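Easel whiteboard

An easel whiteboard is a glossy white writing panel held up on its own stand, so you can put it wherever the talking is going on. I've lived with them for years (first at a night school, then in an office over a shop) and I'm fonder of them than of the kind you screw to the wall. Some people call them flip boards or stand boards. My old boss Rosalind Achterberg just called hers "the Jelínek," after the maker's name on the back, and I still slip and say it!
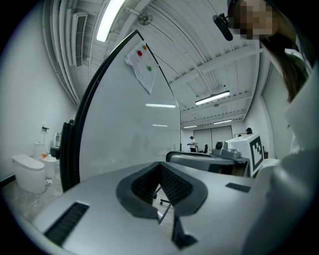
Panel and surface

The writing side is usually painted steel, melamine or glass. Steel is my pick every time, as it takes magnets, and a board that won't hold a sheet of paper is half a board to me. Melamine is cheap and light but it starts to ghost, meaning old writing stays behind as a gray shadow. My Closberg lasted seven years before that got bad.

Gloss matters more than you'd think. A shiny panel wipes clean with one pass, but it also throws the ceiling lights right back at you, and whoever sits at the wrong angle gets a bright stripe across the writing. 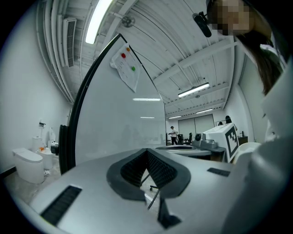 Tilting the panel back a touch moves the glare, though sometimes it just moves it to a different chair. Low-gloss boards fix this and are a pain to wipe, so you have to choose your annoyance.

Stand

Most stands are metal, with three or four legs and a clamp or tray to hold the panel. Height is set with pins or thumb screws. The Ivero at my last job went up in 10 steps, and I only ever used two of them.
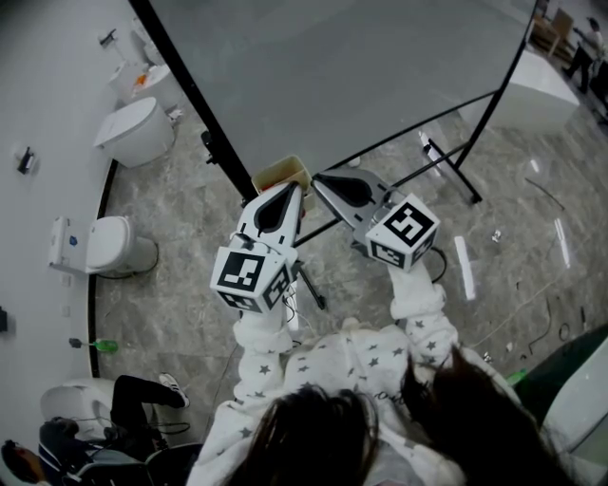 Stability comes down to how wide the feet sit. Narrow stands fit nicely in a hallway and fall over nicely too. I like a black metal frame like this one, with legs that splay well out across the floor, even if it means watching your toes. Fotini Dimitriou, who ran our Grostthorpe evening class, kept hers in a corner for exactly that reason.

Markers

Use dry-erase only, and cap it the second you stop writing. Black wipes off easiest in my experience, red the worst. Store them flat if you can.
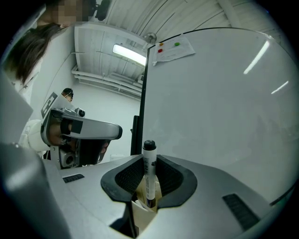
Cleaning

A dry felt eraser is fine day to day. Once a week I go over the panel with a damp cloth and then a dry one. If somebody has used a permanent marker, scribble over it with dry-erase ink and wipe both off together. It works nearly every time on steel.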